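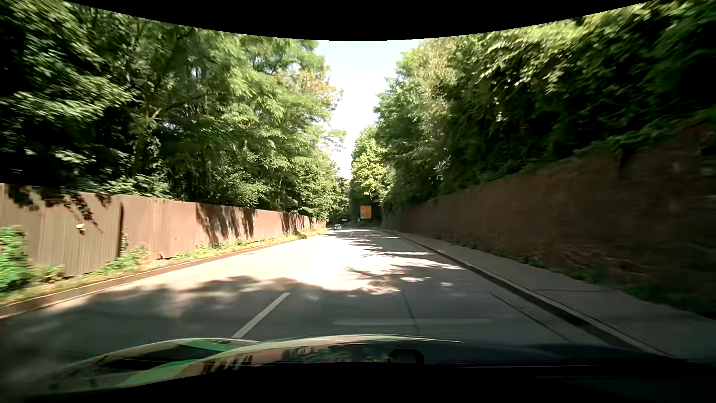

Tire choice for the McKinnon loop?

olholm_rider
Doing the McKinnon loop in July, 117 miles, mostly pavement but 11 of it is that chip seal garbage past the reservoir. Running 25s now. Worth going wider or just suffer. Bike is an older Veloler, not sure what clears in back

gravelmouth
32s. done. next question

tpk77
Depends on the frame. My Veloler takes 30s up front but rubs in back if the wheel is even a little out of true. Measure first – don't trust the website

olholm_rider
ok measured, 7 mm each side with the 25s on. thats decent right?

tpk77
Plenty. 28s easy, 30s probably fine

slowclimb
Going to disagree with everyone. Did it on 25s two years running, zero flats. It's pressure, people pump to the max on the sidewall and then complain their hands hurt. Drop it some and ride

gravelmouth
zero flats isnt the point, comfort is. see how your neck feels at hour six

slowclimb
My neck was fine thanks

hubwax
Got the Arnix 30s on mine, roughly 300 miles so far. Roll nice, kind of a pain to seat, took two levers and some bad words. No cuts yet. Wet grip is meh

olholm_rider
were those the folding ones? shop here in Olholm only has wire bead

hubwax
Folding. Wire is cheaper but heavier, you'd notice on the climb out of town. Order them

tpk77
Whatever you get put them on now, not the night before. And bring a tube that acutally fits the new size, I forgot and had to bum one off a stranger

slowclimb
^ this I agree with

olholm_rider
ordered the 30s. if they rub I'm blaming tpk

tpk77
28s were right there lol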